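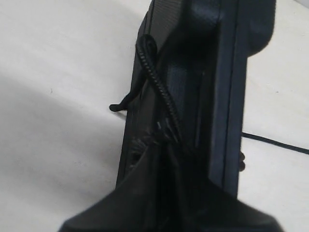 Workshop Tips: Comparing Grippers on Household Objects

These notes were prepared by the Erstead workshop for members who wish to compare two or more grippers at the bench. They apply to the Wamotix and Jellau fingers held in the tool cabinet, and to any pair brought from home.

Choosing objects
Select items with uneven shapes. A desk telephone with a coiled cord is a demanding choice, as the handset, the base and the cord each call for a different approach. Boxes and cans flatter every gripper and should be kept for the first warm-up only.

Preparing the surface
Use a plain, light-colored surface for dark objects. Wipe it before each session; small specks show up clearly on a wrist camera and may confuse object detection. Place the lamp so that the shadow of the arm falls to one side.

Managing cords
Note where each cord lies before the arm moves. Coiled cords catch easily between fingers. If a cord is caught, stop the arm, open the gripper by hand control and free the cord - do not pull the arm away.

Setting up a fair comparison
Make 60 attempts with each gripper, using the same objects in the same starting positions. Change the fingers only; the arm, camera and controller settings stay as they are. Allow 5 minutes of rest for the motors between sets.

Recording results
Write down every attempt, including those stopped early. A lift counts when the object clears the surface and is held until the operator gives the word. In the October trial, the softer Jellau fingers completed 52 of 60 lifts. Scores from different benches should not be combined.

Care of equipment
Clean finger pads with a damp cloth and let them dry fully. Georgiou controllers must be switched off before any fingers are changed. Worn pads go in the marked tray by the door.

Questions about the log sheets may be addressed to Liv Isaksson at the Erstead workshop desk.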